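Subject: Re: Kastness ferry and the Rendau connection

On the April trip, Nithin Sundaram wrote:

> The planner still shows the 1063 from Arnville reaching Rendau before the morning ferry. Is that connection guaranteed? Ruby-Lee and I have five people booked and would sooner not spend a night at the harbour.

It is not guaranteed. The train and the ferry are sold on one ticket, but the ferry company treats them as separate journeys. If the train is late, the ticket stays valid for the next sailing with free deck space. Cabins are not carried over.

The 535 bus leaves from the same forecourt as the train and stops at the pier gate. It is slower — the coast road has two long sets of roadworks — but it gets in earlier because it starts earlier. Pay the driver. Rail passes are not accepted.

Luggage can be left at Stubbs, next to the ticket office. They close for lunch, so collect bags before noon.
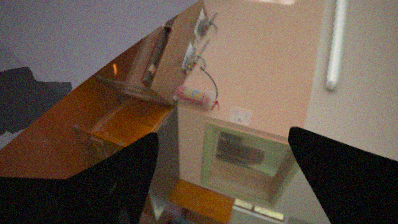

Where do foot passengers check in at Rendau? At the small office inside the pier gate, where paper tickets are exchanged for boarding cards.

Aravind has the booking references. Send him any name changes before the end of the month.

Zuleica Camargo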